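Some Assembly Still Required
Can a machine put your furniture together yet? Sort of. Slowly. Bring a chair. 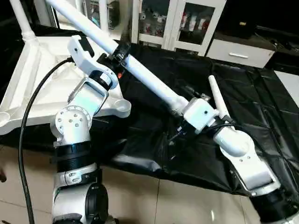 Ask people which chore they'd hand over first and you get laundry, dishes, the litter box. Fine. Then ask what they'd pay real money to never do again and a lot of them say furniture. The stool with the legs that go in crooked. The shelf that's been leaning since July.

So I spent a Thursday at Mostik, a small shop with two arms on a bench and a very long list of things they want those arms to do. White plastic stool, push-in legs. A kid can do it. That's the point, says Hilde Verstraete, who runs the assembly work there. "If it was hard for a person I'd learn nothing. I want the thing you do while talking on the phone."

Right. So how hard is it.

Pretty hard! A leg is long. Grab it near one end and the other end swings all over the place. A small error at the wrist is a big miss down at the socket. You and I fix that without thinking, a little wiggle, a little shove with the palm. An arm has to be taught the wiggle. Then it has to be taught when to quit wiggling and start shoving.

Two arms help, in theory. One holds, one steers. In practice you now have two machines that can disagree about where a leg is. Verstraete has watched them pull a leg in opposite directions, very gently, until a software limit tripped and both froze. "Like two people being polite at a door," she says.

They've logged 3,936 tries at putting a leg in a socket. That counts everything, including the ones where somebody hit stop after a second. The software behind it is called Joseph (no one there could tell me why, the guy who named it left). Joseph learns from people steering the arms by hand, over and over, and then has a go by itself.

Best full run so far, all the legs on, no human hands: 405 seconds. Call it seven minutes with the slack. I timed myself on the same stool. 53 seconds, and I stopped to scratch my nose.

OK but speed isn't really the complaint. Plenty of people would let a machine take an hour if it worked by itself in the other room. The complaint is babysitting. Somebody lays out the parts. Somebody picks up the leg that rolled away. During my visit that somebody was mostly Verstraete, up and down out of her seat all afternoon, and by four o'clock I'd started doing it too.

Shop floors have it easier, sort of. Same part, same spot, all day long. Gemargate, which makes plastic fittings two towns over, put in a single arm last year for pressing caps onto tubes. Works great. It also works because they built a metal fixture that holds each tube exactly where the arm expects it, and the fixture took longer than the arm did. When they changed the cap size the whole cell sat idle for 53 days. The line manager told me he'd buy another one tommorow. He also told me he kept the hand press.

A home has no fixture. You've got a rug, a dog, a bag of screws that split open in the car. You've got instructions where step four is a drawing of a hand.

And then there's the selling. Tuvby, the home helper you may have seen in the ads, is supposed to fold towels, load a dishwasher and do "light assembly." I asked the company what light assembly means. Got back a nice email with the word "journey" in it twice. No list. I asked for a demo with a stool and they said they'd circle back, still waiting on that.

Verstraete won't trash them. She thinks towels are close, maybe, if you don't care about corners. Dishes she's less sure of, becuase of glass. Furniture she puts further out than either one. Not the pushing, the noticing. A leg can look seated and not be. You feel a click through your hand, or you lean on the thing and it rocks. Her arms can measure the push, but telling a good push from a jammed one is most of what the team is working on now.

Would she have one at home? Long pause. "For sorting the recycling, yes. Today. I'd let it be wrong."

And the stool?

"My sister does ours."

Before I left they set up one more run. Left arm had the leg, right arm came in, there was some nudging. Verstraete pulled her chair in closer and told me it might be a while. I had a train at six. Caught the one after.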